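Folding polo shirts on an outdoor table: does the surface matter?

Posted by Tahira Lashari

I've been told twice now that a polo should be folded on a hard, flat surface and never on a bed. Fine, but the only decent-sized hard surface at our place is the round table out on the rooftop terrace, and the top is that rough, mottled, concrete-looking stuff. My sister-in-law swears by it. I reckon it'll pill the fabric and leave grit in the collar. Is there any real advantage, or is this one of those laundry rules people repeat without trying?

The shirt I'm arguing about is a navy and white striped one:
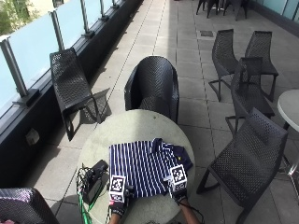 Polo spread out on the terrace table, collar to the right.

I'm also suspicious of those plastic folding boards. A Kvam one is 900 grams of plastic to store, and I've got 2 drawers.

Last updated: 2018-10-12

Paavo Hirvonen

A hard surface helps a bit because you can press the creases out with your palm. That's the whole advantage as far as I can tell. I've never seen a shirt pill from being folded on anything. Pilling comes from wear and the wash, so I wouldn't lose sleep over the texture.

Grit is a fair complaint. Wipe the table with a damp cloth and let it dry, or put an old pillowcase down. Then button the shirt, lay it face down, bring each side in to the middle with the sleeve turned back on itself, and fold the bottom up to the collar. With vertical stripes you've got a built-in ruler. Pick one stripe each side and fold along it.

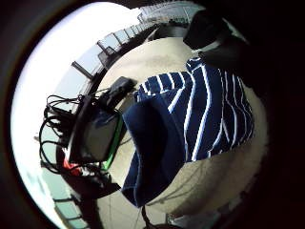
What I don't believe is the advice about folding straight away in full sun "to set the crease". Sun fades navy, full stop. I had a dark shirt on the line most of January and it came in a different colour on one shoulder. Do your folding early or pull the table into some shade, and take the pile inside when you've finished.

Skip the board. I bought a Ronitz and it only suited one size of shirt.

Minttu Saarinen

just roll them. been rolling mine for 6 years, collars are fine

Gladys Sánchez

Not convinced by rolling for polos, sorry Minttu. T-shirts yes. A polo collar gets a bend in it that stays until you iron it, at least on the thicker cotton ones.

I'd go with what Paavo said, except I don't bother folding face down. Face up you can see whether the placket is sitting straight, and you just flip it for the last bit. Dark plain things I do indoors on the kitchen bench, as they pick up every speck of dust outside and no amount of wiping the table has ever fixed that for me.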